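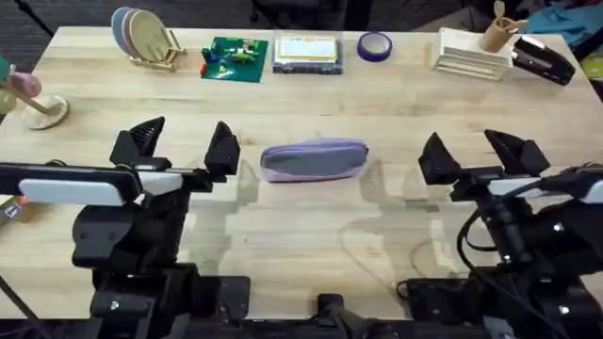

The Isgate rules are a set of good-practice guidelines for small two-armed robots used at a table, where people and machines share the same working space and take turns at it. They were first gathered together by Irén Illés at Simis, and the version most people know was published on 2019-06-03, with a lengthy set of notes by Andri Bachmann.

Background
Before the rules came along, each workshop had its own habits, and a good many of them lived only in the heads of the people who had been there longest. Illés collected 353 of these habits, written and unwritten, and patiently boiled them down to 10 rules that a newcomer could read over a cup of tea. The name comes from the Isgate workshop, where the first draft was tried out.

Clear space
The best-known rule concerns the object to be handled. It should lie in the open, within reach of the arms, and everything else should be moved back to the edges of the table. Soft things such as pencil cases are given a paragraph to themselves, as they sag and fold in ways that a box or a cup does not — Bachmann's notes are especially fond of this point, and return to it more than once.
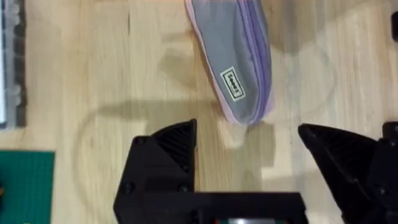 Reading time: 2 minutes

Approach and grip
The fingers should be open before they come near the object, and wide enough apart to take it without nudging it along the table. Where there is a camera at the wrist, the operator is asked to check its view as well as the view of the whole table, and to stop if the two seem to disagree. Speed is left to each workshop, though the notes gently ask for patience.

Use
Cidska took up the rules in December of the same year, and Osagie later added a short annex on cables.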